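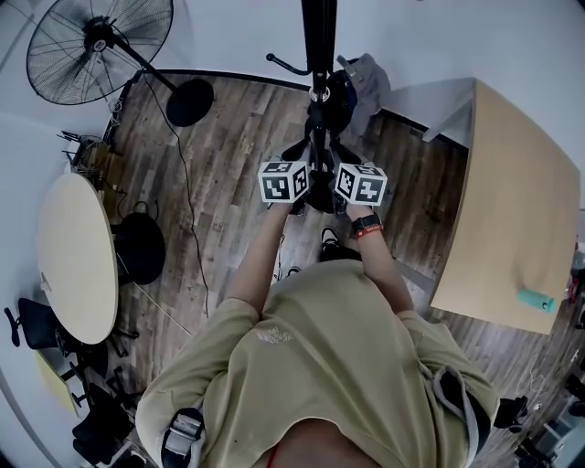 Marisol Puma asked that the stairwell door at the Demside end be looked at first this time, as it had been slow to close since the spring and the previous checklist passed it without a comment.

NUTTALL BUILDING — SECOND FLOOR OFFICES
Workplace Safety Inspection, August
Inspector: Remedios Dimaculangan
Floor area covered: 2,643 square feet

1. Exits and corridors
Stairwell door, Demside end — FAIL. Door stops short of the latch when released from half open. Closer to be adjusted or replaced.
Stairwell door, parking lot end — Pass.
Corridor clear to full width — Pass with comment. Two boxes of copier paper outside the mail room were moved during the visit.
Exit signs lit — Pass.

2. Fire equipment
Extinguishers mounted, gauges in range — Pass. The tag on the kitchenette unit is faded and should be rewritten.
Smoke detectors — Tested by Hudus under the service agreement. Report not yet received.
Pull stations unobstructed — Pass.

3. Electrical
Power strips — FAIL in the mail room. One strip is plugged into another. Remove before the next working day.
Panel clearance — Pass.
Space heaters — None found. Tenants are reminded that heaters are not permitted under the Nanen lease.

4. Floors and lighting
Carpet edges — Pass with comment. The seam by the conference room is lifting and has been taped. Tape is not accepted as a permanent repair.
Emergency lights — Pass, except the fixture over the landing, which went dark during the test. Battery to be replaced.
Storage room shelving — Posted limit is 400 pounds per shelf. Labels present and readable.

5. Kitchenette
Outlet near sink, GFCI test — Pass.
Microwave door seal — Pass.
First aid kit — Incomplete. Burn gel and medium gloves missing.

Failed items are to be corrected and reported to the inspector in writing. The landing light and the stairwell door will be checked again at 7:30 a.m. on the return visit — access has been arranged with the front desk.

Nuttall Building Management | Contact the Safety Office | All rights reserved | Back to top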